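The Left Arm

Posted by Muleneck, 24/04/2022

The stop button worked. I put that in the first line of the report so that it would be read.

I had pressed it at ten past six in the morning, before the shutters went up at Gill. The right arm froze over the back of the table. The left arm froze too, and then it began to come down. It sank so slowly that I thought I was imagining it. I put my hand flat on the tray and waited, and the fingers of the gripper touched my knuckles and kept going.

It didn't hurt much. I pulled my hand out and the arm settled onto the tray with a small tick.

I rang Wadix. The man on the desk asked me if there had been a load in the gripper. I said no. He asked if I had been inside the work area with the power on. I said the stop was pressed. He asked me again, and I said yes.

"Then that's how we'll log it," he said.

The counter had served 3,189 orders by then, mostly Coke and crisps. It had dropped some of them. Once it put a chocolate bar in the fryer pan and we had to close until lunch. Those faults were easy to write down. A thing went where it shouldn't and you could point at it.

I did the test again with a ruler taped to an upright. Stop pressed, gripper empty, the arm fell 2 centimetres in 30 seconds. With a bag of sugar in the gripper, 500 grams, it fell faster and didn't slow down. I rang back and read out the numbers. The desk said a brake might be worn. It might also be set wrong. A new one would have to come from Momadetti, and Momadetti was quoting June.

"Can it run until then?" my manager asked.

I said it could run as long as it was moving. The motors held it up. It only fell when you told it to be safe.

She looked at the counter for a while. It was nearly seven and two lorry drivers were standing at the shutter with their hands in their pockets.

"Who goes in there when it's stopped?"

"Me," I said. "The cleaner."

She asked what time the cleaner came. I said ten at night. She asked if the cleaner had been told, and I said I had only found out myself that morning. She wrote something on her pad, then she turned the key and the shutters started to lift.

The first order was a hot drink. Both arms woke up and went to work as they always did. 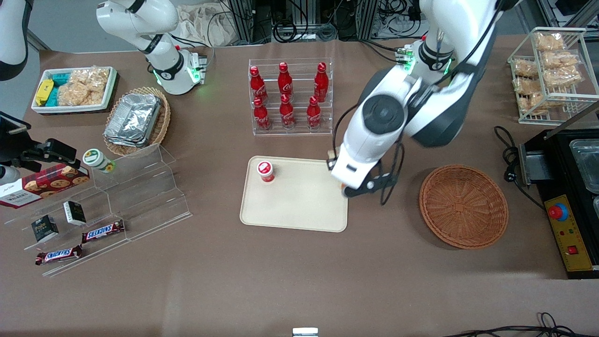 I stood at the side with my sore hand under my arm and watched it for most of the morning. At noon I cut a length of timber to prop the shoulder, painted one end red, and hung it by the door with a note for the cleaner. Then I wrote the report and started with the button.

More stories
The Weighbridge
Night Shift at the Bottling Hall
A Spare Key for the Pump House
What the Lift Engineer Heard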